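From the Drirkwood staff newsletter, 2025-06-30

What's happening on the assembly side

By Trinh Lã

A fair few of you have stopped me in the lunch room to ask how things are going with Evis, so I thought I'd put it all down in one place and save everyone the trouble of catching me with my mouth full.

For those over in dispatch who haven't had much reason to wander down our end of the building, Evis is the two-armed robot we've been getting ready for the small parts benches. It came to us through Hultuvgate, who also look after the software, and it has been with us since October. I know there were some long faces when it was first announced (mine was one of them, I'll own up to that). I've spent 431 hours at the benches with it now, going by my timesheets, and I've grown rather fond of it, in the way you grow fond of a new starter who is very keen and needs everything shown to them 50 times.

Most of the work so far has been practice on the task board, the white one with the blue pegs and the knob. People do ask why we bother with a board when we have bins full of real parts ten steps away. Well, the board lets us try the same kinds of movements we do all day, picking up and putting in and turning, without chewing through stock, and when something goes wrong all it costs us is a minute and a bit of pride. 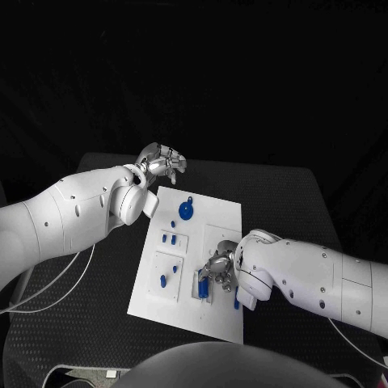 Anyone who has trained an apprentice will know the feeling of sitting on your own hands while somebody else lines up a part. You can see exactly which way it wants to go, and you have to let them find it! I've had to learn to describe things I've done without thinking for years, like how hard you press before you decide a part is crooked and back it out again. Yung-ching Poon and I spent most of one morning arguing about that very thing, in a friendly way, and we found we'd each been doing it differently all along. Her way is kinder on the wrists, so I've switched.

Now, to the question behind all the other questions, which is what it means for our jobs. The plan as we have it is that Evis will take over the repeat fitting on 2 of the benches, the ones that give everybody sore thumbs by mid-afternoon. The five of us who rotate through those benches are staying on the team. We'll move to checking, rework and the short odd-sized orders, with one person each shift looking after the robot. Pay grades stay where they are, and the robot shift is being written up as a skilled role, with the training done on paid time – I asked for that in writing and I have it in writing.

It won't suit everyone, and I don't want to pretend otherwise. There's a rhythm to the fitting work that some of us like, and a good bit of chatting gets done over those benches. Checking is quieter and you need your head in it. We've asked for the new checking tables to be set facing each other so we can still have a yarn, and management have said yes to a trial layout.

Oh, and on the subject of Oh – yes, that really is the name of the new parts-ordering screen, and no, I didn't choose it. It goes live on the assembly side first, and Yung-ching will be running short sessions at the start of each shift for anybody who'd like a hand with it. Bring your reading glasses, the buttons are small.

If you'd like to come and watch Evis at practice, you're very welcome. Please stay behind the yellow line, leave your coffee on the shelf by the door, and give me a wave before you start asking questions, as I do lose my place. I've also put a notebook on the shelf for worries and suggestions, signed or unsigned, and I read it before I go home.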